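The Night Bus to Machala

My aunt swore the night bus to Machala had the best seats in the world, and she was right! I was seven, I had a bag of warm rolls on my lap, and I had never been farther than Hostville.

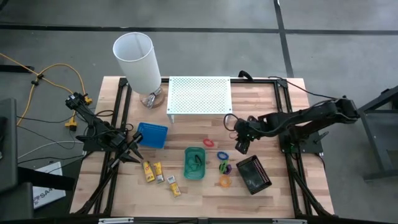 We left at dusk. The driver sang the whole way up the pass, the same song over and over, and by the third verse everyone on board was singing too — even the man with the rooster. I pressed my nose to the glass and watched the lights of Horkell go by below us, so small I could have scooped them into my hat.

"Is that the sea?" I kept asking.

"That's a bean field," my aunt said. "Eat your roll."

I couldn't sleep, and I didn't want to. There were 44 tunnels on that road and I held my breath through every one (the long one nearly finished me!). Then, somewhere past the last of them, the air changed. It smelled of salt and frying fish. The driver stopped singing, opened his door and let it all blow in.

"Now?" I said.

My aunt was already putting on her shoes.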